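The leaflet at the bottom of the box

By Kjell Blomqvist
February 2025

Osvaldo D'Amico keeps his instruction leaflets in grey filing drawers along one wall of a former shoe shop in Lesholm. He has 2,824 of them. The oldest came with a paraffin heater and is a single sheet printed on one side. The newest is for an electric kettle, and it runs to 67 pages in 23 languages, with the English part taking up two and a half.

"Most of that is warnings," he says. "How to boil the water is one line."

D'Amico wrote leaflets for a living until he retired. He started at Aquino, which made kitchen scales and later small fans, and then moved to Avareo, where he wrote for the whole household range. He had no training for it. He had been packing boxes when a manager noticed that he was correcting the spelling on the inserts with a biro.

The job was simple to describe. A sample of the product came up from the workshop in a tray, in pieces, and he put it together without help. He wrote down each thing he did as he did it. Then he gave the pieces and his notes to someone from another floor and watched them try. He wasn't allowed to speak. When they stopped or turned a part over twice, he made a mark in the margin and rewrote that step.

"You find out quickly which words are no good," he says. "'Insert' is no good. People want to know if they should push or twist. 'Firmly' is no good either, because one person's firmly breaks the clip." 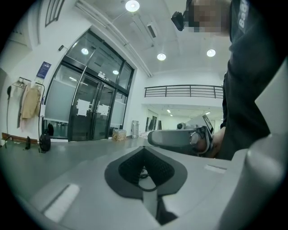
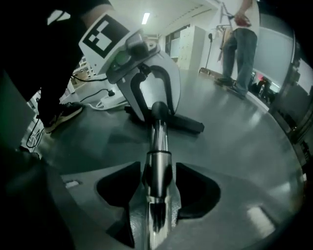
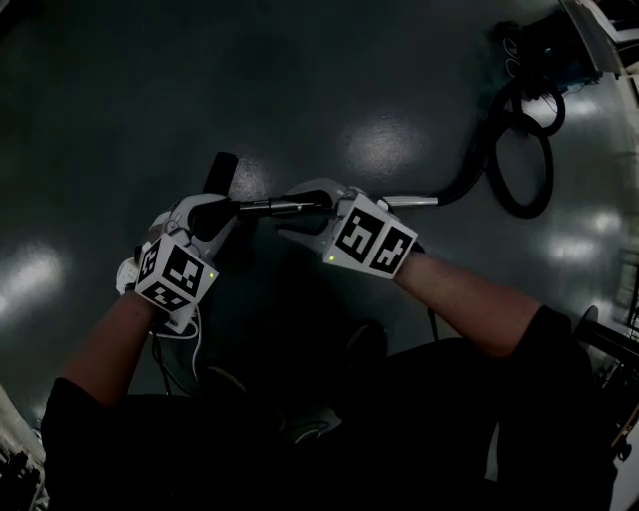
Last picture: a slim metal tube, joined at one end to a black flexible hose.

The leaflet he is proudest of was for the Istus, a folding clothes airer that Avareo sold for four years. It had a hinge that locked only if the legs were opened in the right order. The first version of the leaflet had eleven steps, and the service desk took 994 calls from buyers in the first year, nearly all of them on the hinge. D'Amico cut the steps to six and moved the one with the hinge to the top of the page. He also asked for a drawing of the airer done the wrong way, with a cross through it. The calls dropped so far that the desk lost a chair.

Drawings have since taken over from words in much of the trade. They save on translation, and a leaflet without text can go in every box. D'Amico doesn't mind them but thinks they are often asked to do too much. A drawing shows where a screw goes. It is poor at saying that the screw should be left loose until the end -- and that, he says, is the step people curse over on the bedroom floor.

He has similar doubts about the square codes that send buyers to a video. He tried one in September, for a shower rail. The video was clear enough. He had to stop it nine times with wet hands, and twice the phone went dark while he was up the steps.

Visitors to the shop are few. Some come for a copy of a leaflet they threw away, and he makes one on the machine by the door for the price of the paper. A woman from the next street came in for the timer settings on a radio alarm that had been going off at ten past four since her brother gave it to her. He found the page in the third drawer. It had been translated badly, and he went over it in pencil before he let her take it.

He reads every leaflet before using anything, including the ones for light bulbs. His daughter bought him a coffee grinder at Christmas and it is still in its box. The leaflet is on the counter, with four marks in the margin of the first page.

Last updated: February edition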